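Gronance Community Workshop
Progress report to the Akyol Fund, second period
Prepared by Oľga Halás, program lead

Dear friends at the Fund,

Thank you for your patience with this one. I had meant to send it before the end of October and here we are in December, but I would sooner give you a full account than a hurried one, and a good deal has happened in the workroom since my last letter.

You will remember that the grant was to do two things: get the workroom back into proper use, and set up the parts library so that people who repair things at home can borrow or take the small pieces they can't easily buy one at a time. The first of these is done, or as done as a workroom ever is. The floor was resealed in the summer by Hisovness, who came in under their quote and gave us the 600 dollars back, and with your permission (thank you again, Nilton, for answering so quickly) we put that toward shelving. The new finish is dark and shiny and shows every speck of dust, which Cristian Giraldo grumbles about, but it wipes clean with a damp mop and the old cracks are gone.

The parts library has gone more slowly. We received 3 large donations of mixed hardware, the biggest from the old Ememon plant when it cleared its stores, and none of it was labeled. Eliécer Sánchez and Duván Tamayo have been working through the bins in the evenings, usually from six o'clock until they get hungry. They have entered 700 pieces in the catalog so far -- hinges, hose ends, brackets, bushings, knobs and a great many things we had to look up. Each entry has a size, a thread if there is one, and a bin number. We had hoped to be further along, and I should say plainly that the target in our plan was too high for two people and one set of calipers. We have since bought a second set.

The open repair evenings are going well. We have held eight since my last report, and the waiting list for the sewing machine table is now long enough that I would like to talk with you about a second one. People stay late and they bring food. A retired plumber has started coming just to identify fittings for us, and he has saved Eliécer hours of squinting at catalogs. 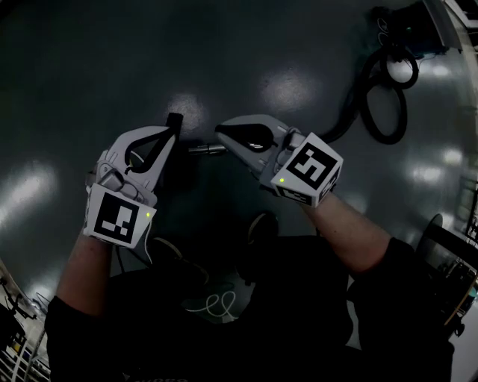
Sorting the metal pieces is the part of the job that takes the most care, and it is where most of our hours went this fall. The plastic and the wood more or less sort themselves, but metal parts look alike until you measure them, and a wrong label is worse than no label. Anything we can't name goes to the unknowns bin to wait for the plumber. A short silver cylinder like the one on the floor is a fair sample of what fills that bin: it may be a fitting, it may be a connector, and until somebody has put calipers on it I won't let it have a catalog number. Small things like that also roll, so we have asked for shallow trays with a lip in the next budget.

For the coming period we plan to finish the Ememon bins, print the catalog as a binder for people who would rather not use the computer, and open the library for borrowing two evenings a month. Cristian is drafting the borrowing rules, and I will send them to you for comment before we post them on the door.

The spending sheet is attached separately. We are on budget apart from the calipers, which I have moved to small tools. Please do come and visit if you are nearby. The kettle is always on, and Duván would love to show you his bracket wall.

With warm thanks from all of us,
Oľga Halás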